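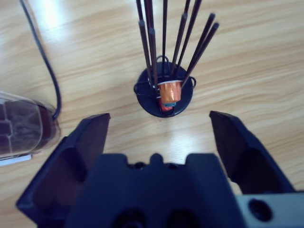

Members of the Osley and Pridier constituency party are to vote again on how their candidates for next May's council elections are chosen, following a ruling by the party's regional board that the first ballot was not valid. The board published its decision on 6 November 2025. It found that postal papers had been sent out before the final wording of the motion was agreed, and that members in two branches had received a version with a paragraph missing. The new ballot will be held in person and by post, and the papers will be counted by hand in full view of branch observers, on a plain light wooden tabletop of the kind seen in the photograph. No date for the count has been announced.

The dispute concerns a change to the selection rules put forward by the Ayala branch in the summer. Under the present rules, a panel appointed by the constituency executive draws up a shortlist for each ward and members choose from it. The Ayala motion would remove the panel and allow any member with the support of their own branch to stand for selection.

A petition asking for the first result to be set aside was signed by 249 members. The constituency party has a membership of just over 2000, spread across seven branches, and its rules require the executive to reply to any petition with more than 200 signatures. The executive declined to reopen the matter and the petitioners then wrote to the regional board. 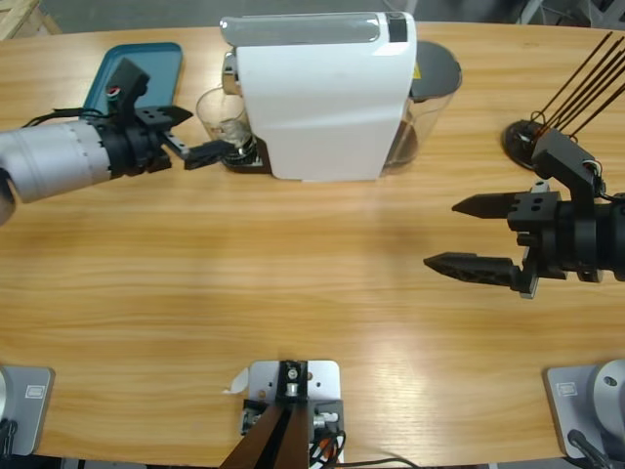 In its ruling, the board said that it had seen no evidence of bad faith by any officer. It did, however, criticise the time taken to answer members' questions. Some of those who wrote in waited 54 days for a reply, and others were told that their letters had been passed to a different branch. The board has asked for all letters about the ballot to be handled by one named officer in future.

A statement issued for the constituency executive said that it accepted the ruling and would carry it out in full. "We regret the confusion caused to members and will make sure that the same papers reach everyone at the same time," it said. The executive continues to recommend a vote against the motion, on the ground that the panel gives newer applicants a fair hearing.

The Ayala branch welcomed the decision. It said that the question of who draws up the shortlist should be settled by the membership, and that it would abide by the outcome of a properly run vote.

Shortlisting for the Pridier wards has been suspended. The Osley wards, where sitting councillors had already been reselected before the motion was tabled, are not affected. Members who have moved house since the first ballot are asked to confirm their address with their branch secretary before new papers are sent out.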